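4.2 Equipment budget and purchase order

Spending was planned backwards. We fixed the arm first (already owned, so zero cost in year one) and put what was left into the things that wear out. In hindsight the split was wrong. Fingers and hoses went faster than Holmgren had quoted, and the spares line was empty by July. Verbruggen argued for a second gripper up front. Eklund wanted bins. We bought bins.

Lead times matter more than unit price here. Gripper parts from Culus: 14 weeks. Cable sets from Trornwood: 7, if ordered together with the connectors, longer otherwise. Our advice is to order both on the same day the arm is approved, and to hold back 200 dollars per station for clamps, ties and screws, which no quote ever includes. Objects are cheap by comparision. A full Rundico mixed set cost us 195 dollars and has not been topped up.

Bins are the one item where we would spend less next time. The sloped metal type takes scuffs and flaking on the inside and stays usable, see Figure 3, so a yearly replacement line is not needed. Clamping to the table also let us drop the custom stand from the quote. Bowls, cups, brushes and toy dinosaurs all go in the same bin, no dividers bought. Fingers are the real cost, budget for those per station and not per lab, and keep a spare set on the shelf befor the first run.

Figure 3. Station in use, gripper at the blue bowl.

Contact: Eklund / Verbruggen | Copyright the authors | Back to top

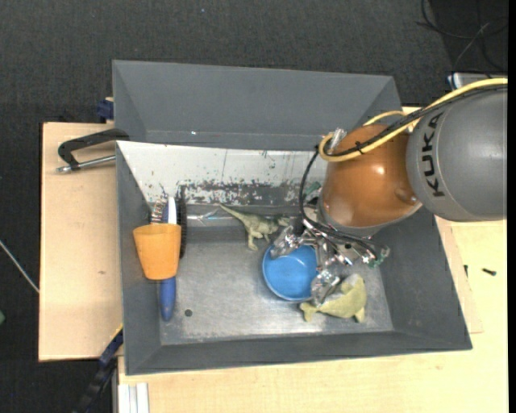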